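Do You Need 120 Hangers?

Sep 6, 2019

Every closet guide I read this spring opened with the same advice: buy matching hangers. Climier sells a pack of 120 and promises you'll "gain a third more rail." I measured mine in May, before and after. I gained 9 inches, and most of that came from giving away coats.

The slim ones do save a little space. They also let go of anything with a wide neck, and the Viklund set I tried left bumps in the shoulders of two sweaters. A reader in Faddale told me hers were fine. Maybe she owns better sweaters. 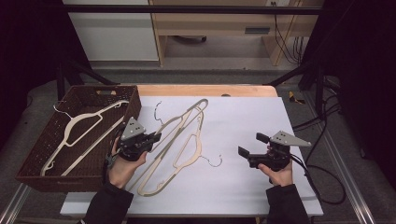
Posted by the editor, Rirkari Home Notes

My suspicion is that matching hangers mostly sell the feeling of having tidied up. If you like the look, go ahead and buy them. I'd start with 3, hang your heaviest things on them and wait a month.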